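4.2 Who gets the blame for a cooling alliance?

Our 900 coded editorials gave us a wonderfully clear pattern: writers blame the leader they already dislike.
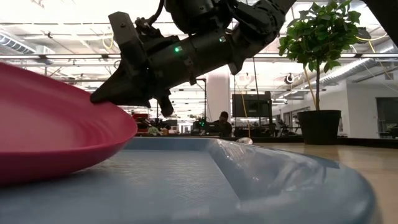
Papers on both sides did this, and the effect grew in every January after an election! We had hoped for a hint of it and got far more.

Figure 3. Pinkish-red plate and a tray.

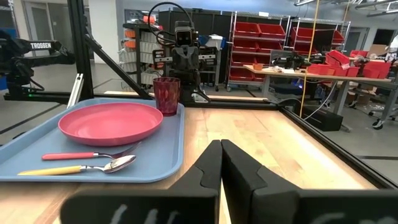 Hatice Özkan objects that editorials follow trade disputes more closely than party, and her point opens up a great new test.

We ran it on 80 papers with trade coverage.

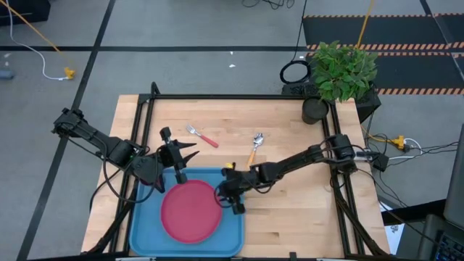 Party lean still came out ahead, though by a smaller margin in port cities.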